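Reseña de la caja abierta para merienda Druvano, color verde

Compré la caja Druvano en mayo, en la tienda Krishnan de mi barrio, y la he usado desde entonces casi todos los días. Escribo esta reseña porque en la página de la tienda solamente había dos opiniones y las dos eran de una línea. El español no es mi primera lengua, así que pido paciencia con alguna palabra.

Es una caja sin tapa, de color verde muy vivo, para poner en ella las galletas, los paquetes pequeños y las cosas fritas que se comen a media tarde. La hay en dos tamaños. El mío es el grande, que pesa 513 gramos según la etiqueta. El pequeño no lo conozco, pero mi cuñada Yanti Khoo lo tiene en su oficina y me escribió que está contenta con él, aunque le cabe poco.

En mi casa la merienda es un asunto serio. Somos una familia grande, vienen los primos, vienen los vecinos, y antes todo se quedaba en bolsas de plástico en el suelo de la cocina. Yo quería un objeto que se pudiera llevar con una mano de la cocina a la mesa y que después no estorbara.

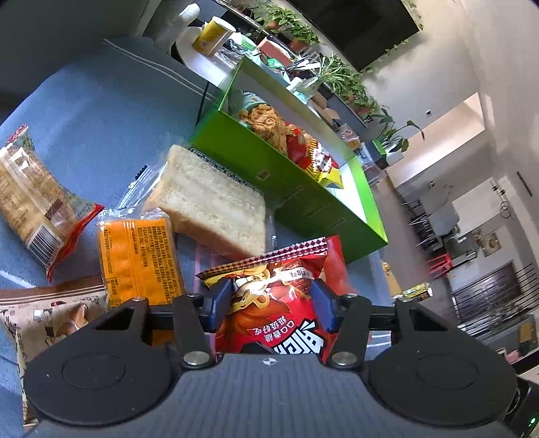
Lo primero que me preocupaba era la altura de las paredes. En otra caja que tuve, de la marca Cludo, las paredes eran tan altas que los niños metían el brazo entero y lo aplastaban todo. La Druvano me parece mejor pensada en este punto. Los fritos rizados los echamos directamente dentro, en un montón, con una bolsa roja y amarilla al lado, y se ven bien desde fuera sin tener que buscar. El pan de molde y las lonchas de queso los dejo aparte en la mesa, porque el pan se deforma si alguien le pone algo encima, y eso no es culpa de la caja. Tirta, mi marido, opina que también se podría poner el pan si se compra una segunda caja. No la hemos comprado.

La limpieza es fácil pero no perfecta. La grasa de los fritos se va con agua tibia y un poco de jabón. En las esquinas interiores se quedan migas muy finas, y allí tengo que pasar un pincel de cocina. Las instrucciones, que vienen en cuatro idiomas y en letra muy pequeña, dicen que no se debe usar el lavavajillas. Lo he respetado.

El precio es mi mayor queja. Pagué 30 euros, y por este dinero esperaba una tapa o por lo menos una funda de tela. Pregunté en la tienda y el señor Simanjuntak, que me atendió con mucha educación, me explicó que la tapa se vende separada y que en ese momento no la tenían. Dejé mi número de teléfono. Todavía espero la llamada.

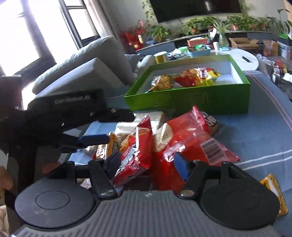
Sin tapa, los fritos sueltos pierden lo crujiente en pocas horas, sobre todo cuando el día es húmedo. Mi solución es sencilla: pongo sueltos solamente los que vamos a comer esa tarde y lo demás lo guardo cerrado en sus paquetes. Por la noche la caja se queda vacía en un estante y no ocupa mucho. Quien viva solo y coma despacio quizá debería buscar otro modelo con cierre. Frauke Vogler, mi vecina del tercero, tiene una de Holunwood con cierre y dice que el mecanismo se le rompió el primer invierno, de modo que tampoco sé si es una recomendación.

Sobre el color debo decir que en la página parecía más suave. En persona es un verde fuerte, de manzana ácida. A mí me gusta. A mi suegra no, y cada vez que viene pone una servilleta encima.

Resumen de mi puntuación, sobre cinco:

Tamaño: 5
Limpieza: 4
Precio: 2
Color: 4 (mi suegra: 1)

La compraría otra vez si la tienda hiciera un descuento o si incluyera la tapa. Cuando me llamen por la tapa, volveré a escribir aquí para contar si ajusta bien.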